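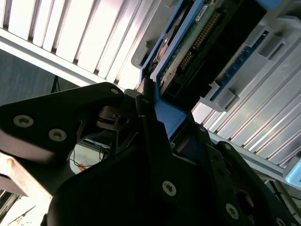
I have owned more than 80 USB sticks in my life and can currently find one. Photos, tax returns and a half-written novel all live on hard drives inside old office towers, which is how January got away from me.

The first tower was the Dell. I'd been putting off opening it for 8 years on the theory that whatever was in there was happy. Once the side is off you realize how much of a desktop is just cable that someone was too tired to tidy.
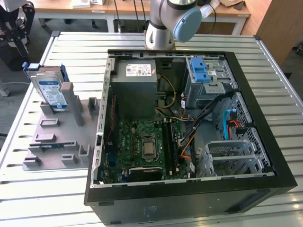 The Dell on its side, cooler off, wiring as found.

My neighbour Aidan Ní Chonaill reckons you should label every lead before you touch it. I labelled nothing, and have strong feelings about the orange one.

What I do like is a blue caddy. Whoever decided the part you're meant to grab should be bright blue deserves a nice cottage somewhere. Much of the rest of the case is black or grey and has a corner waiting for your knuckle.

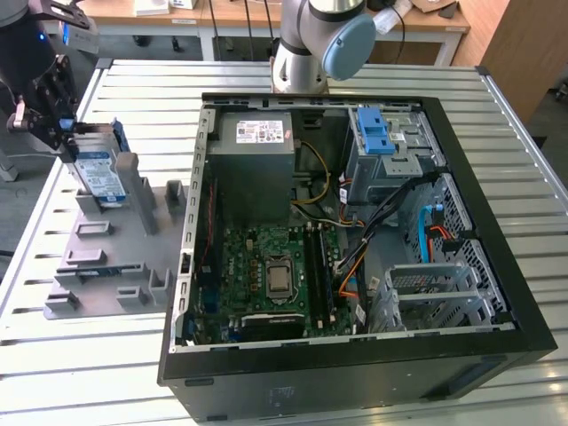

Drive standing up in its slot, tower still open beside it.

Final tally for the photo folder: 2768 files, of which 1400 are the same dog. The novel is on there too. I read the first page and went to put the kettle on.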